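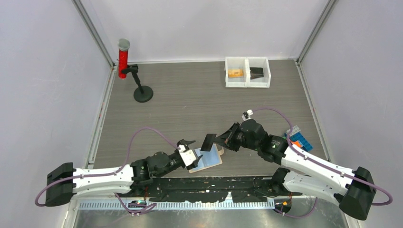

Wovside Shared Workrooms, Bench and Storage Team

A divided bin is worth more than a drawer

Every May we get the same request: more drawers. This year it came with a quote from Ghanem for 16 drawer units, at 2,130 before delivery. I think we should turn it down and buy bins.

A drawer hides things. You put a box in it on Tuesday, somebody puts tape on top of the box, and by the next week you are ordering another box. When we cleared the old cabinet in the Fendidau room it took two of us 60 minutes, and most of what came out was stuff we had bought again in the meantime.

The white bin at the back of the table has one divider and no lid. A small yellow-orange box goes on the left, a dark flat item on the right, and there is still bare floor in both halves. You can see what is in it without touching anything. People think space left over is wasted. I think it is what lets you put a thing back in a hurry.

Fouad Fakhoury disagrees with me on this. He says open bins collect dust and that anything left out turns into clutter. He has a point about the dust. Wipe them out once a month.

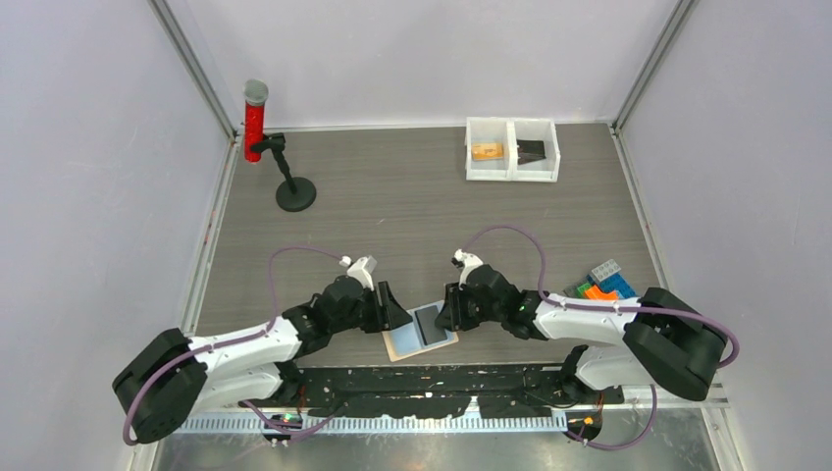 Wovside Shared Workrooms, Bench and Storage Team

Clutter is a different problem, and drawers don't fix it. Take the building blocks on the right side of the table, blue, orange, green and gray in a small pile. Put them in a drawer and you have a pile in a drawer. They need a second bin, and it doesn't have to be a good one.

I feel the same about the stand in the back left corner. It holds the red cylinder upright in a clamp, on a round base that takes up very little table. Laid flat, a cylinder needs more room and it rolls.

Anas Khalaf priced plain divided bins at Wodier and we could do every table for 100. I would start there and ask again about drawers next year.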